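Snack cupboard: how do you lot store the imported packets?

Forum: Kitchen and Larder > Storage
Replies are shown oldest first

brambleshelf
Started 29 March 2022

Right, I need some opinions because my other half and I have stopped agreeing about this. We've got a taste for Chinese snacks (there's a shop called Brastine near the tram stop that does them by the box) and the packets have taken over. They're all different sizes, half of them are puffed up like cushions, and none of them will stand in a row. I bought a Hurnance tub, the tall one with the clip lid, and they just slump to the bottom. Do you decant, do you file them, do you give up?

tinlid_tess
File them! Upright, spine out, like records. I did mine in January and it's lasted, which is more than I can say for anything else I did in January. A shallow box is much better than a tall one, you can flick through and see what you've got.

oddsocks88
Can't agree with tess, sorry. Filing works for flat things like noodles and soup sachets. Anything with air in it pops back out as soon as you shut the drawer. I chuck ours in a big basket and the kids dig. Nothing has ever gone off because nothing lasts long enough.

tinlid_tess
Well, lucky you with the kids! Two of us here and I found a bag of something at the back that had gone very soft indeed.

brambleshelf
That's my worry with the basket. Some of these are only good for six months from when they were made, and I can't read the rest of the label, so I need the old ones at the front.

pantrymoth
Put the shelf life on a bit of masking tape as you unpack. 六个月 is six months, and 生产日期 is the date of manufacture, so you add one to the other. It often isn't a use by date like ours, and that catches people out. The actual date is sometimes stamped on the seal and not in the label at all, so have a look along the crimped edges.

oddsocks88
Masking tape on a packet of crisps. I've heard it all now.

pantrymoth
You may laugh, I've got 300 g of dried plums I'd have binned otherwise.

marrowfat
I'm with the basket, but two baskets. New in one, old in the other, and you're not allowed in the new one until the old one's empty. We've got the Evar wire ones. They do snag the thinner packets if you ram them in, so line them with a tea towel.

tinlid_tess
Two baskets takes up a whole shelf though. Not all of us have a larder!

brambleshelf
We don't either, it's one cupboard over the fridge, and it gets warm up there. Is that bad?

pantrymoth
I'd move them. Most of the labels say somewhere cool and dry and out of the sun. The top of the fridge isn't that. Bottom of a wardrobe would be better, if you can stand it.

oddsocks88
Snacks in the wardrobe is a dangerous road.

brambleshelf
Ok, I've emptied the lot out and I'm trying tess's way for the small ones and a basket for the puffy ones. The tub's going back to holding rice. Backs facing me for now while I do the dates.

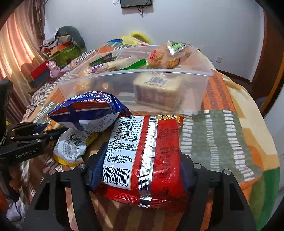
marrowfat
Once you've opened one of these and not finished it, what's the best way to keep the rest crisp?

tinlid_tess
Squeeze the air out, fold the top over a couple of times and put a clip on it, then pop the whole packet in a tub with a tight lid. Eat it within a few days, as even a good clip lets a bit of damp in.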